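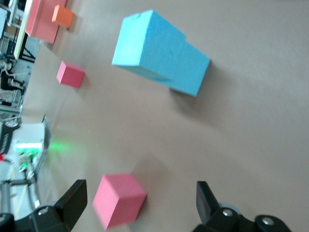 Can one person run a hand-guided teaching session alone?
Only at reduced speed, with the enabling switch held throughout. Remote-control sessions require a second trained person at the stop button.

Clendport Teaching Cell – Inspection Checklist
Date of inspection: November 7, 2019
Equipment: Utent arm and gripper, Warkex remote-control station
Inspecting body: Ait Ali Technical Safety

1. Emergency stop at bench and at remote station
Result: Pass
Comment: Both buttons tested under motion. The label at the remote station is worn and should be replaced.

2. Speed limit in hand-guiding mode
Result: Pass
Comment: Set to 165 mm per second. The October setting was 239 and has been withdrawn.

3. Gripper fingers and fixing screws
Result: Pass
Comment: Screws checked for tightness.

4. Gripping force
Result: Pass with remark
Comment: Limit set to 65 N. Foam blocks need far less – a lower value is advised for block tasks.

5. Work surface
Result: Pass
Comment: Paper covering to be renewed when torn or creased. Only the foam blocks required for the task may remain within reach of the arm.

6. Delay between operator control and arm
Result: Fail
Comment: The arm continued briefly after the control was released. Remote teaching is suspended until this is corrected. Hand guiding may continue.

7. Cables near the arm
Result: Pass with remark
Comment: Secure the spare length at the base.

8. Operator training records
Result: Incomplete
Comment: Two records lack a signature. To be supplied within 10 working days.

Item 6 must be re-inspected before the remote station is returned to use.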